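Notebook, March. Adhesive and finish trials, continued from previous page

Subject: hide glue open time against gelled bone glue for the Pakasside chair repairs.

Picked up where the last entry stopped. The Chien granules were soaked overnight in cold water, equal parts by weight, and brought up slowly in the double pot. Held below simmer. First draw off the brush ran thin and sheeted, so the lid stayed off until it stringed between finger and thumb. Skin forming on top by mid-morning; lifted out and discarded, not stirred back in.

Test pieces are beech offcuts, planed the same morning, grain parallel. Each pair rubbed together by hand until it grabbed, then left without clamps. A second set clamped lightly. The joints are cut to match the chair rungs, so round tenon into drilled socket, with a flat taken off one side to let excess glue out. Without the flat the tenon acts as a piston and stops short of the shoulder. Had this happen on the first trial and lost the piece.

Open time is the problem. In the cold corner by the roller door the glue gels before the tenon is home. Warming the parts under the lamp helps more than thinning the glue does. Thinned glue gave a longer window but the joint was starved on opening, with bare wood showing on the crown of the tenon. Will not thin again.

Urea as a gel suppressant: 2 g to 100 g of prepared glue made little difference that I could feel. Worth going higher in a separate jar. Keep the jar labeled. The unlabeled one from last time went in the bin, contents unknown.

Old glue in the sockets: hot water on a stiff brush, wait, scrape, repeat. Previous repairer used a white PVA in two of the joints and that has to come out mechanically. Hide glue will not take over it. Vinegar softened the edges only. The Ovimon scraper is too wide for the sockets; ground down an old chisel instead.

Finish test on the same offcuts: Jandus shellac, one coat, padded. Squeeze-out not fully cleaned off shows as a pale halo under the finish. Wash off with a damp rag while the glue is still rubbery and let the wood dry before any color goes on.
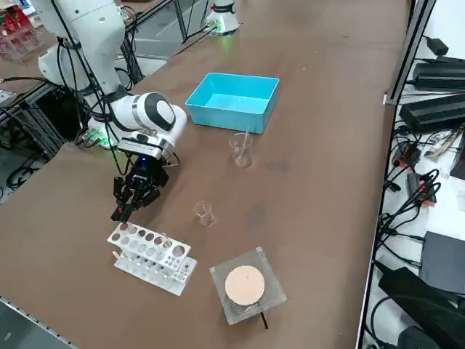
Chih-ming Cheung read the above and disagrees on the lamp: it dries out the surface of the tenon, and the wood then pulls water from the glue faster than the extra heat buys time. Suggests a warm cupboard at 50 C with a pan of water in the bottom, parts in for an hour, then straight to assembly.

Fair point. Did not check moisture before or after. Next run: three pairs from the lamp, three from the cupboard, same pot of glue, pulled apart after a full cure. Note which face fails, wood or glue line.

To do: order more granules, regrind chisel, find the small thermometer.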